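News from the table: the new board, the cube and the ring

Since October we have a new board on the work table in Flurnthorpe. Many of you asked me about it at the last open evening, so I write some words on how we got it and how it should be treated.

The old board was printed on paper and glued in pieces. It served us well, but the corners came up every winter, and one of the pieces was always a little bit crooked. Danjuma Adeyemi found a print shop in Praltthorpe, by the name of Bisov, which could print the whole pattern in one piece. We sent them the file, waited 14 days, and Danjuma brought it home in a tube. It spent one night under all the heavy books we could find, and in the morning it was flat enough to use.

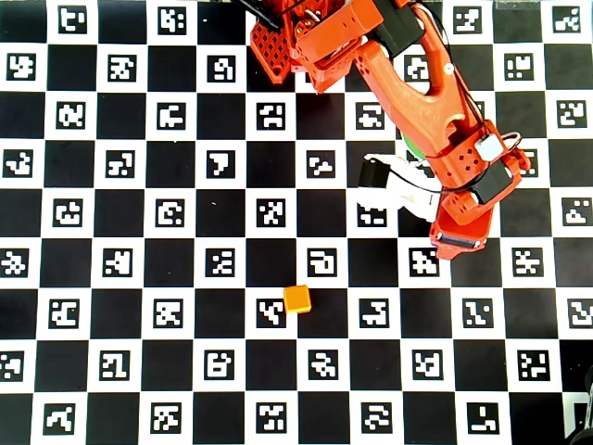 The new board with the small orange cube on it.

The pattern is the same kind as before: black squares and white squares, and in each white square a small marker which is different from its neighbors. If you have only seen the old one, please notice that the new board has an up and a down. There is a pencil arrow on the back side. When you take the board away to use the table for something else, put it back with the arrow to the window. Last month it came back turned around, and Onni Pitkänen lost a whole evening before he found the reason.

Some rules for cleaning. We have discussed them at length and I think everybody agrees now. Use only the soft dry cloth from the drawer. No spray, and no kitchen paper, which leaves small fibers and can scratch. 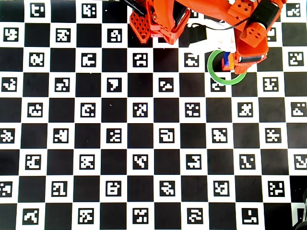
Wipe in one direction and with light pressure, and begin at the side of the window. The black squares show every speck of dust much more than the white ones, and they also shine a little under the ceiling lamp. I asked Bisov if they can make it fully matte. They can, but it costs more, and we decided to keep our money for the shelf. Cups and plates stay on the other table, also when you are "only passing by". I don't want to be strict, but coffee on this material does not go away.

Then the small things. We keep 24 of them in the Asante box, which stands on the lower shelf, and four are missing at the moment. Please look in your pockets and bags - they are easy to carry home without noticing.

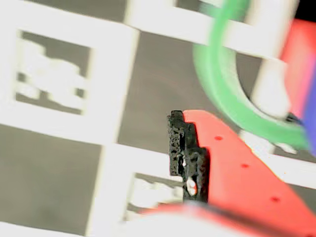 For new pieces I would like to ask for strong, clear colors. The pieces we had from the first year were beige and gray, and on a gray surface they are nearly invisible when somebody has to find them in a hurry. Compare it with the light green ring in the last photo, smooth and a bit glossy, which you cannot overlook even next to all that red. The orange cube is good in the same way, also when it lies in the middle of the black and white pattern. If you have something similar at home, not too heavy and without sharp corners, bring it and put it in the box. Write on the list in the lid what you have added, with your name.

The old board is not thrown away. It is rolled up behind the door, and whoever wants it for the children or for the wall can take it. Please tell Onni before you do, he keeps the key to that room in the evening.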